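Cloth folding policy: did more demos help, or was it the second location?

Posted by dokero_fan on 28 Oct 2021

Hiya all, long time lurker here. I've been trying to copy the cloth result from the Mellitz write-up (the one where they teach a robot arm to pick up and fold a cloth from demonstrations done by hand with a gripper, no robot in the room at all) and I'm stuck on what made the difference for them.

My first go was 84 demos, all at the same table with the same cloth. It looked lovely in the place I'd recorded it and went to bits as soon as I moved the arm down the corridor. It would close on thin air just past the corner, then carry on folding as if it had the thing!

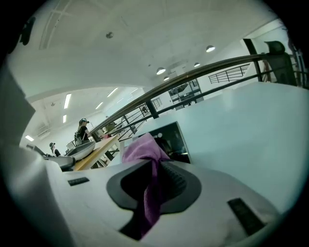
So in May I started again, going somewhere new every 14 demos and keeping the total the same. Success in a place it hadn't seen went from nearly nothing to just over half. Brilliant, but I'd also got a fair bit better at the grasp by then, so I can't tell which bit to thank. Has anyone pulled the two apart?

Irero

I'd put my money on the places. We did something like this with cups and the number of demos per room hardly mattered once we'd got past a small handful. More rooms kept on helping long after that.

The only fair way to check is to mix it up. Go back to your first table now, with your present level of skill, and record a full new set there. Train on that alone. If it still falls over down the corridor, your hands weren't the problem. Boring afternoon, sorry. Also please run more than one training seed, I had 2 runs on identical data come out miles apart and nearly wrote up the lucky one.

Owusu

more data. always more data

mellitz_reader

Bit of both for me. Cloth is fussy about how you pinch it, and my early demos had loads of little second tries in them which the policy copied faithfully (it would nibble at the hem for ages). I threw those out and gained a fair amount before I'd changed anything else. Watch your old ones back at half speed and see how many you'd keep. Do try what Irero says as well though.

Comments (3)

tinpot: Did you keep the same cloth colour in the second set? Mine learned the colour and ignored the shape.

dokero_fan: Same cloth, yes. Hadn't thought of that, bother. Re-recording at the old table first, then I'll swap it.

quietgears: Try 7 starting positions for the arm when you test, one tells you very little.

Contact us | Copyright 2021 | Back to top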